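3.2 Rehearsing the box task in simulation

I built the two-arm cell in the shared workshop at Rirkthorpe, on a bench I could only book for 3 evenings a week, so most of the early work happened on my laptop instead (my kitchen table saw more of this project than the workshop did!). The simulated version, which I call Tivport, puts both arms at a marble island with an open cardboard box in the middle, as in Figure 4. I kept the black tray and the potted plant in there on purpose – my first policies were spoiled by a bare counter and fell apart as soon as anything else was in view.

Between June and the final build I ran 3,332 episodes, each one 12 seconds long. The left arm gave me the most grief. It liked to come in too low and shove the wall of the box, so I added a small penalty for touching the cardboard before the gripper had opened, and that mostly cured it. Cyrill Prantl suggested tilting the wrist a little more on the way in, and I've kept his setting for everything reported in Section 4.

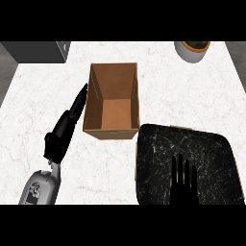

Figure 4. Tivport, simulated view from above: left gripper beside the empty box, fingers of the second gripper at the black tray.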